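Assunto: Re: [casas-frias] Humidade na casa de banho sem janela: vale a pena o extrator?
Lista: casas-frias (Vanuvden e arredores)

242 partilhas | 7 comentários

> Em sexta-feira, 12 de março, escreveram para a lista:
>
> Boa noite a todos,
>
> Sou nova por aqui, desculpem se a pergunta já foi feita. Temos uma casa de banho interior, sem janela nenhuma, só com uma grelha por cima da porta que acho que não serve para nada. Desde dezembro que aparecem pintinhas pretas no teto e o espelho leva uma eternidade a desembaciar. Pedi um orçamento à Janssen e deram-me 539 euros por um extrator com sensor de humidade, já montado. O meu marido diz que por esse dinheiro pinta o teto todos os anos até à reforma.
>
> Alguém tem experiência? O sensor faz diferença ou é conversa de vendedor? E a tinta antifungos da Uvetti, presta? Já agora, as portas do móvel começaram a ficar ásperas em baixo, não sei se tem alguma coisa a ver.
>
> Obrigada e boa noite

Olá, e muito bem-vinda à lista!

Não peça desculpa pela pergunta, que esta lista vive dela. Todos os invernos volta o assunto e todos os invernos há quem tenha aprendido alguma coisa entretanto, eu incluído. Vou tentar responder por partes, mas já aviso que me estendo sempre mais do que devia (quem cá anda há mais tempo sabe e vai buscar um chá).

Primeiro, a grelha por cima da porta. Serve, sim senhora, mas só quando há alguma coisa a puxar o ar do outro lado. Sozinha, deixa passar o vapor para o corredor e pouco mais. Nós tivemos anos uma grelha dessas e o resultado foi uma mancha no corredor, mesmo por cima do bengaleiro, que eu jurava a pés juntos que era uma infiltração do vizinho. Cheguei a subir lá acima para me queixar! O senhor foi muito simpático, mostrou-me a cozinha toda e estava sequíssima. Levei-lhe marmelada na semana seguinte, de vergonha.

Quanto ao extrator: eu punha. Pusemos o nosso há três invernos e foi das melhores coisas que fizemos à casa, juntamente com a fita nas janelas da sala. O preço que lhe deram não me parece disparatado se incluir furar para fora e a ligação elétrica, mas pergunte exatamente o que está lá dentro. A mim, o primeiro orçamento trazia o aparelho e a montagem e deixava o tubo de fora, e o tubo, com as curvas que o nosso teto falso obrigava a fazer, foi à parte. Foram mais uns 200 euros e uma discussão cá em casa de que ainda hoje se fala nos almoços de família. Peça também que lhe digam por onde sai o ar. Se a resposta for "para o teto falso", agradeça e desligue o telefone, que isso é mudar a humidade de quarto.

O sensor, no nosso caso, faz diferença, e digo isto tendo sido contra. Eu achava que bastava ligar com a luz, como em casa dos meus pais. O problema é que uma pessoa toma banho, sai, apaga a luz e o extrator para justamente na altura em que devia trabalhar. Com o sensor ele continua sozinho até o ar baixar ao valor que se escolheu. O nosso está regulado para 70 por cento. Comecei mais baixo e ele não se calava de noite, sobretudo nos dias de nevoeiro, que em Vanuvden são quase todos. Há modelos que em vez do sensor trazem um temporizador, bem mais baratos, e se o orçamento apertar eu ia por aí sem grandes dramas. O que eu não faria era ficar com o simples, de ligar e desligar.
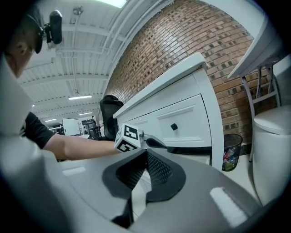 De T-shirt preta e braço estendido, para os lados do armário branco.

Agora o teto. O seu marido tem alguma razão, a tinta é barata. Mas pintar por cima das pintinhas sem as matar antes é deitar dinheiro fora, e falo com conhecimento de causa, que o fiz duas vezes. O que resultou comigo foi lavar com um produto próprio para bolor (de porta aberta, luvas e óculos, e nunca misturar com outros detergentes, por favor!), deixar secar muito bem, uns dias mesmo, e só depois dar o primário e a tinta. Usei a da Uvetti de que fala, a mate. Gostei de a aplicar, cobre bem e cheira pouco. Se é melhor do que as outras não lhe sei dizer, porque quando pintei já tinha o extrator e não posso separar uma coisa da outra. Na rua Ondden houve quem usasse a acetinada e se queixasse de ficar a ver todas as passagens do rolo quando acende a luz. Talvez seja do rolo. Na dúvida, experimente primeiro num canto por trás da porta.

Sobre os hábitos, que são de graça: puxar a água das paredes do duche com um rodo pequenino logo a seguir ao banho ajuda imenso. Parece mania, eu sei, e levei meses a convencer os meus filhos, mas aquela água toda, se ficar ali, vai para o ar e do ar vai para o teto. As toalhas, a mesma coisa. Nós passámos a secá-las na marquise e o cheiro a mofo desapareceu antes de qualquer obra. E deixe uma folga por baixo da porta para o ar entrar! Tínhamos lá um tapete felpudo tão alto que vedava aquilo como uma rolha, e o extrator zumbia, coitado, sem ter de onde puxar.

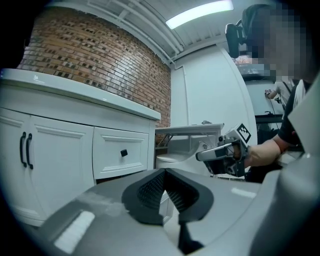
As portas ásperas em baixo, pelo que conta, podem muito bem ser da mesma história. A parte de baixo de uma porta é onde a tinta costuma ser mais fina, porque é uma aresta que ninguém vê e quem pinta também não olha para lá. A humidade entra por aí e o material incha um bocadinho, fica com aquele toque de lixa. Passe o dedo ao longo da aresta e, se estiver só áspera, lixa fina e duas demãos de esmalte resolvem. Se já estiver fofa ou a abrir, aí é outra conversa, e eu esperava por ter o ar tratado antes de gastar dinheiro em portas. Veja também o sifão, com um papel de cozinha à volta da rosca durante uma noite. Uma pinga por hora não se dá por ela e faz muito estrago.

Antes de decidir, se puder, arranje um higrómetro, daqueles pequeninos a pilhas. Deixe-o na casa de banho uma semana e vá apontando de manhã e à noite, antes e depois dos banhos. Eu tenho o meu caderno desde o primeiro inverno e ainda hoje lá escrevo, já não sei bem para quê. Mas foi com esses apontamentos que percebi que o nosso pior momento era ao fim da tarde, com a roupa a secar no corredor, e que metade do problema nem vinha do duche.

Se quiser, mande para a lista a planta da casa, mesmo rabiscada à mão, e diga onde fica a parede exterior mais próxima. Há aqui gente que percebe de tubagens muito mais do que eu e que gosta de dar palpites. E depois conte como correu com a Janssen, que eu também ando a pensar pedir-lhes preço para a cozinha, onde o exaustor já faz mais barulho do que vento.

Um abraço para si e cumprimentos ao seu marido, que ainda vai ter de pintar o teto pelo menos uma vez!

Partilhar esta mensagem | Comentários (7)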